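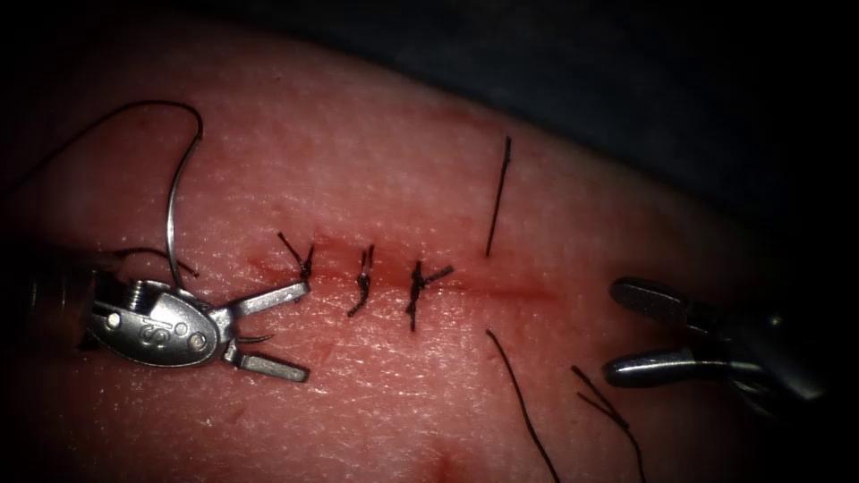

Re: [Otska-list] Wrist views for thread grasping

Jan 30, 2022
Posted by the Otska project, Alholm

> We trained the Flolletti policy on the fixed view only and it
> keeps closing on a cut tail instead of the live end. Is the
> wrist view worth the extra bandwidth? Does it help with
> anything besides the grasp?

Yes for the grasp, less clearly for the rest. From the fixed view the tied knots and the untied strand of the next stitch are easy to tell apart. What it resolves poorly is the last few millimetres between jaw and thread. Our fixed-view policy, trained on 100 demonstrations, made the same error as yours.

The wrist view has the opposite fault. The housing fills the middle of the image and the shaft is out of focus, but the jaw tips and the strands next to them are sharp.

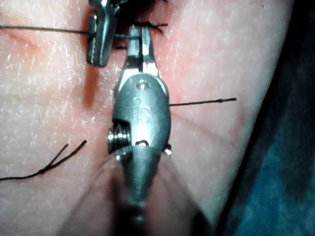 Alholm, December – We ran 130 grasp attempts with each policy, same pads, same black thread. Fixed view only: 53 closures on the wrong strand. Both views: 8. Cut tails lying near the jaws, as on the left here, were the main source of error in the first set. We did not retune between sets.

Masking the shaft made no measurable difference. Masking the housing made things worse – we suspect the policy uses it as a pose cue, but have not tested that.
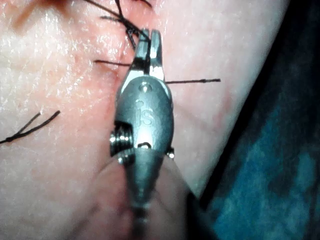
Open points

Knot tension is still not estimated from either view. A straight strand beside the jaws may look taut, and we would not take a force label from that. The Bettencourt labels mark strand ends only, so they will not help you there.

If you rerun, please keep the wrist exposure fixed. The metal highlights shift with auto exposure and the two sets stop being comparable.

Contact the list owner | Copyright Otska project | Back to top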